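From the Pladow Road Residents' Newsletter

The Spare Room, and Other Places Things Go

By Walter Cáceres

Readers with long memories will recall that last November I promised in these pages to sort out the spare room before Christmas. I didn't say which Christmas, a point I have made at home several times without much success.

The room has been called the spare room ever since we moved to Hillomden, although it has never had a spare inch in it. It began with one box marked MISC. The box must have been lonely. By the time I opened the door this spring with a roll of bin bags and a mug of tea, MISC had become more of a district.

I started with paper, on the advice of my sister-in-law, who is tidy and lets it be known. Paper is a mistake. You pick up an electricity bill meaning to throw it away and half an hour later you are sitting on the floor reading the instructions for a fondue set you gave to a jumble sale. I kept the instructions. Somebody out there has the set and may one day get in touch.

After paper came cables. I own a great many, and as far as I can tell they all belong to a Naseo radio that stopped working before my daughter left school. I tried throwing them out in one go and got as far as the hall. They are now in a biscuit tin in the cupboard under the stairs – I consider this progress, as the stairs are a different part of the house.

Then there was the matter of what to do with things while deciding what to do with them. Every book on the subject says to make piles: keep, give, throw. I made my piles. By lunchtime the keep pile had leaned over on to the give pile and I couldn't swear to the border between them. By teatime I had moved the lot on to the landing, where my wife found it in the dark.
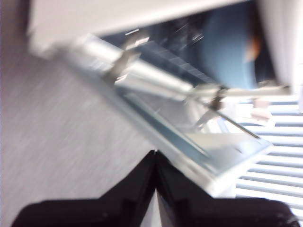
She was very good about it, considering the toe. Her suggestion was that anything without a home by the end of the week should go to the Kaewsai shop on the corner, which takes clean household things in any condition short of broken and is always glad of them. I took 6 bags down in the end, having first been through each of them twice and rescued a torch, a tea towel of the Norfolk Broads and a hat I have never worn but might.

I should warn anyone planning a similar trip that the shop also sells things. I came home with a magazine rack. It cost two pounds and it is a very decent magazine rack, and no, we don't take any magazines. It is holding the fondue instructions.

Dusting I had put down for the last day, on the grounds that it would be quick. It wasn't. There is a kind of fluff that only lives behind furniture and I believe ours had been left to raise a family. The hoover went over it, made a noise like a goose and had to be taken outside and spoken to. Blinds are worse. You wipe one slat and it shows up all its neighbours, so you are committed to the whole window, and then to the sill, and then you notice the skirting board.

If you are tempted to have a go yourself, the Kaewsai shop would like bags tied at the top and left inside the door, please, as the pavement ones get rained on. They can't take mattresses, paint or, I'm told quite firmly, cables.

The garage will be done by November.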